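Grurkitz Home Help > Kitchen > Storage and Pantry

How long does cooking oil keep, and where should I be storing it?

posted by nivley_renter

I moved into a small apartment in January and the kitchen has almost no storage. There is one upper cabinet, one lower cabinet, and a shelf that sits right over the stove. Since the shelf is the handiest spot, that's where my oil has been going. It's the everyday golden kind I use for frying and for baking.

Last week I opened a bottle to make cornbread and it smelled like crayons. I wasn't sure if that was normal, so I used it anyway, and the cornbread had a bitter taste at the back of the mouth. Nobody got sick. I still have a third of that bottle left and I don't know if I should toss it.

I cook for two people and I probably go through a bottle every couple of months, sometimes slower. The store near me in Bassey runs a deal where the second bottle is half price, so I usually end up with more than I need. I would like to keep buying it that way if the oil will hold up.

What I want to know is:

How long is a bottle good for once it's opened?
Is the date on the label for opened or unopened bottles?
Does it belong in the refrigerator?
Is the shelf over the stove really that bad?
How do I get rid of the old stuff? My lease says no grease down the drain and I'd rather not test that.

I also have a small bottle of sesame oil that I bought for one recipe. No idea how old it is.

3 replies

jillik_pantry
Member, 526 posts

The crayon smell is rancid oil. Other people say it smells like old paint, putty or stale nuts. It comes from the oil reacting with oxygen, and heat and light both speed that up. A small amount in one pan of cornbread isn't likely to hurt you, but it tastes bad and it will make everything you cook with it taste bad. Toss it.

Taking the rest of it in order.

How long it keeps

Ordinary refined oil such as canola, corn, soybean or sunflower is usually fine for a few months after opening if it's kept cool and dark. Unopened, it goes by the date on the label, and that date assumes decent storage and a seal that hasn't been broken. Once you open the bottle, stop going by the printed date. Write the month you opened it on the cap with a marker. I do this with everything in my pantry and it has saved me a lot of guessing.

Unrefined oils go faster. Walnut and flaxseed are the worst, and I'd keep both in the refrigerator from the day they're opened. Toasted sesame holds up better than those but I refrigerate it too. If you can't remember buying yours, smell it and then taste a drop. It should be nutty and strong. If it's sharp or bitter, it's done.

Buying two at a time

The half price deal is fine as long as you only open one at a time. The mistake I see is people opening the second bottle because it was in front, and then having two half-used bottles going stale together. When you get home from the store, take them out of the bag, check the dates, and put the one with the later date at the back.

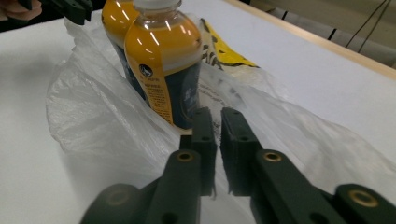

Where to put it

The shelf over the stove is the worst place in the kitchen. Every time you boil water or run the oven, the air up there gets hot, and then it cools down again overnight. The second worst is a sunny windowsill. Use the lower cabinet, on the side away from the oven. If the lower cabinet backs onto the dishwasher, use a closet. I kept mine in a hall closet next to the towels for two years and it did fine.

If you like having oil within reach while you cook, pour a small amount into a dark glass bottle with a stopper and keep the main bottle put away. Wash the small one with hot soapy water before you refill it and let it dry completely. Topping off old oil with new oil just gives the new oil a head start on going bad.

Refrigerator

Not needed for regular oil if you use it up in a few months. It won't do any harm. Some kinds turn cloudy or thick when they're cold, and they clear up again on the counter. If your kitchen gets very hot in summer, the refrigerator is a reasonable choice.

Getting rid of it

Don't pour it down the sink, and don't pour it down the toilet either. For a third of a bottle, screw the cap on tight and put the whole thing in the trash. If you want to recycle the bottle, pour the oil into an old milk carton stuffed with paper towels or cat litter, tape it shut, and throw that out. Then rinse the bottle with dish soap. Some towns take used cooking oil at the same place that takes paint and batteries, so look at your county's website.

grurkitz_lurker20
Member, 32 posts

I never refrigerate anything like that and I've had oil last over a year. Mine sits on the counter by the toaster. Smell it, if it smells ok use it. People worry too much about dates.

Sesame oil lasts forever as far as I know.

bassey_baker
Member

Agree with the first reply on nearly everything. I'd push back a little on the one above. Oil can last a year if you're lucky with the kitchen, but your nose gets used to it when it changes slowly. I baked with a stale bottle for weeks and only noticed when I opened a new one and compared them. Put a little of each in two small cups and smell them side by side. The difference is obvious.

And sesame oil does go off.

A few things from baking that haven't come up yet.

Oil you've fried in is different from oil out of the bottle. Once it has been heated and had food in it, it breaks down much sooner. I let it cool all the way, strain it through a coffee filter, and keep it in a jar in the refrigerator. I reuse it once or twice for the same kind of food and then it goes. Don't pour it back in with the fresh oil.

Wipe the neck and the threads of the bottle after you pour. The thin film that dries there goes rancid well before the rest, and it gets sticky. Sometimes the smell is only coming from the cap. If you wipe the neck clean, pour a spoonful into a cup and the spoonful smells fine, the oil is fine.

For two people, compare the price per ounce before you go for the deal. At my store the smaller bottle on sale comes out close to the big ones at half price, and you finish it while it's still fresh. The big jugs only make sense if you deep fry.

nivley_renter
Original poster

Thank you. I did the two cups test with the old bottle and a new one and the old one is definitely bad. The sesame went too. I've cleared a spot in the lower cabinet next to the rice and I wrote the month on the new cap. The shelf over the stove has the salt and the measuring cups on it now.

I looked up the county drop-off and it does take cooking oil, but only in the morning, so this one is going in the trash with the cap on.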